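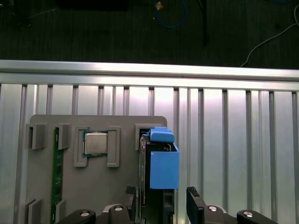
Brisby, one of the readers of our first draft, objected that a school archive does not lose its records when a disk fails; it loses them years earlier, when only one copy is kept. We have accepted this point and rewritten the report around it.

Keeping School Records Readable: A Study of Two Small Archives
Student Project Report, Final Version

1. Purpose

The project examined how two small archives, Hallero and Lirkodeo, store digital records that must remain readable for at least 10 years. The records include yearbooks, concert recordings, enrollment summaries and scanned letters. The oldest scanned items date from 2000.

2. Method

A sample of 405 files was drawn from the two collections in May. Each file was opened on a current computer with ordinary office software. A file was marked as readable if its full contents could be displayed or played. Staff at both archives also completed a short written form on their copying habits.

3. Findings

Of the 405 files, 8 could not be opened. All of them were held at Hallero, and all were word processing documents saved in a format that current programs no longer support. No scanned image failed the test.

The larger concern was the number of copies. Lirkodeo keeps a second set of its records in another building and compares the two sets every term. Hallero keeps one set, with paper originals for part of the collection -- mainly the letters. Its concert recordings have no paper original and no second copy of any kind.

File names were also a problem. Many recordings carried only a track number, and the printed programs that would identify them had been filed separately.

4. Recommendations

Hallero should make a second copy of the concert recordings before any other work is undertaken. Both archives should save new text documents in a widely used open format and should enter the date and title of each recording in the file name.

5. Limits of the Study

The sample was small, and files protected by a password were left out. The cost of storage was not examined. Ndlovu asked whether the same test could be applied to e-mail; this was outside the scope of the project, and no e-mail was opened.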